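Pre-run checklist, kitchen arm, with my comments
Flundness robotics club, bench 2
March 26, 2022
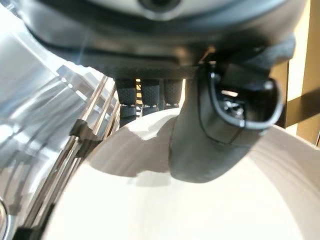 Okay, so I took over this list from Nhung Đỗ in January and it had grown to two pages, half of it about a gripper we don't own anymore. I cut it way down. My comments are under each item. If you disagree with one, write on the printed copy and I'll fix it here when I get a minute!

1. E-stop pressed and released before power on.
OK. Button feels a little mushy but it latches. Please press it all the way, a tap doesn't count.

2. Finger joints: wiggle each one by hand, power off.
OK, with a note. One of them has more side play than it had in January. I can live with it for the bowl task. For the competition run at Vadeto I'd like it opened up and looked at, and I'd like to be there when that happens because I want to see how the ring comes off.

3. Grip surfaces wiped.
Done. Dish soap and a damp cloth, then let it dry. No alcohol wipes please, they leave the grip surface feeling weird and we only have one spare set.

4. Look into the opening on the big finger. Wires clear of anything that moves?
OK. Use a flashlight and take your time (I skipped this twice last season and I'm not proud of it). If a wire is rubbing, stop there and come find me or Yến.

5. Finger cycles logged.
The counter said 4,000 when I turned it on. We said we'd grease it at that number, so it's due. I have not greased it. The tube is in the drawer under the Gultuseo power supply and I think it's nearly empty.

6. Bowl and dishes: chips, cracks, sharp edges.
NEEDS A DECISION. Yến Vương and I went back and forth on this for most of lunch. She says a rough rim is good practice for the grasp code, and I get that, I really do, but I'm also the one who picks dishes up off the floor with bare hands. For now: gloves on for anything with a rough edge, and if a piece comes loose the dish goes in the bin, no gluing.

7. Metal stuff near the arm pushed back or held down.
OK after I moved it. Shiny steel also messes with the wrist camera when the overhead lights are on, you get bright streaks and the tracker goes hunting for an edge that isn't there. Try turning off the row by the door first. Kim mode in the software (the one with the lower exposure) helps some, but then the black fingers turn into one big blob, so pick your poison.

8. Speed limit at 40 percent.
OK. It was at 100 when I got there!! Whoever did that, I'm not mad, but set it back when you finish. The limit does not reset itself after a restart.

9. Downward force limit on.
OK. First contact with a dish is where we've had all our trouble, so keep one hand on the e-stop every time the finger comes down. Talk to your partner and say "down" out loud before you send the move. It feels silly for the first few tries and then you stop noticing.

10. Hair, sleeves, lanyards.
OK. Lanyards go in your pocket, including mine.

11. Run number written in the notebook.
We're at run 108. Somebody's sevens look like ones, so a couple of the older entries may be off.

Result: cleared for slow runs with the bowl. Not cleared for full speed until items 2 and 5 are done and we settle item 6. I'll bring grease next time if the store has the right kind, and I could use a hand with the finger if anyone is free after class.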